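Planning and buying equipment for the small lab: what I would do again
Speaker notes, September 5, 2019
Speaker: Yae Arai

(Slide 1. Title only. Wait until the door is closed.)

Good afternoon. My name is Yae Arai and I plan equipment for the teaching and test labs at Dasimine. I am not an engineer. I work with quotes, delivery dates and floor plans, and today I want to talk about how we bought automation for liquid handling, and how we spent the money.

My colleague Ayman Nimri will answer the technical questions at the end. Please keep the very technical ones for him.

(Slide 2. The request.)

The first request I received was one line in an e-mail: "We need a robot arm for the wet bench." There was no price, no task and no date. I think many of you know this kind of e-mail. I wrote back and asked what the arm should pick up, and from where. It took three weeks to get an answer we could all sign.

So my first advice is to write the task before you open any catalog. Ours was written like this: the arm works with a tube standing in a rack, a cup and a bowl, all on one table, all inside its reach. This is a modest task. It is also enough to ask two suppliers the same question and to compare what they send.

(Slide 3. Two quotes. Do not read the table aloud.)

We asked Esach and Reltau. Both quotes were for an arm, a gripper and training. Reltau was cheaper on the first page. On the second page the gripper fingers were an option, the cables were an option, and the training was for one person. When we put these things back, the difference between them was 88 dollars. I do not say this to complain about Reltau, their people were polite and quick. Only please read page two.

(Slide 4. The table. Let people look first.)

Before I talk about the arm I want to talk about the things around it, and this was the part of the budget I had almost forgotten.
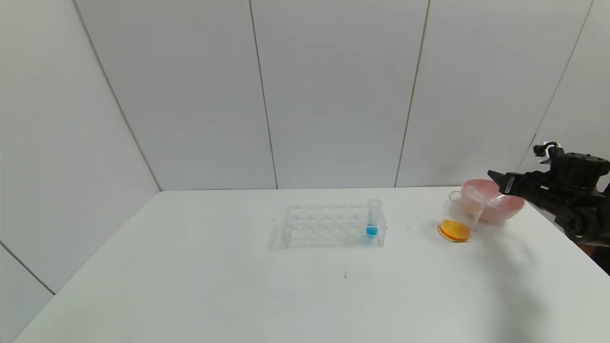 Slide 4: Clear rack, one tube with blue liquid, cup with orange liquid, pink bowl, and the gripper at the right.

Please notice how much on this table is transparent. The rack, the tube and the cup are all clear, and the table is white. Colored liquid is cheap and it helps a person to see the level from a distance, so put it in your list of consumables. Put also a second rack in another color, and ask the supplier if clear plastic changes anything in the price of the sensing part. We did not ask, and we had to open a new purchase order in November, when the year was nearly closed.

The things on the table cost very little. I had still given them no budget line, and without a line I could not buy even a bowl. Now we have a line called "objects and consumables." For the first year it was 3676 dollars, with spare tubes and the wall panels inside it. Marcelino Fagundes in finance asked me why wall panels are consumables. He was right, and this year they are under "room."

(Slide 5. The room.)

Measure the table together with the arm, with the arm stretched out. Tuấn Mạch made for us a paper template of the reach and we laid it on the floor for one afternoon. We moved the position two times. It cost us paper and tape.

Leave free space on the side where the arm comes in. People want to put a shelf there. Our first drawing had a shelf there also.

(Slide 6. The calendar.)

Delivery was 70 days from the order – the quote said this clearly, but it did not say that the days start only after the deposit arrives. Please ask your supplier for the start of counting in writing.

We kept 5 percent of the total for things we did not know. I would now keep more, but I know it is difficult to defend an empty line in a meeting. Iñaki Toledo at Wong gives this line the name "commissioning," and he tells me the approval is easier.

(Slide 7. Questions.)

The template for the task description is on the handout, on the back page. You may change it as you like. If you have a quote with you and want to look at it together, I am at the table near the coffee until four o'clock.

Ayman, please come up.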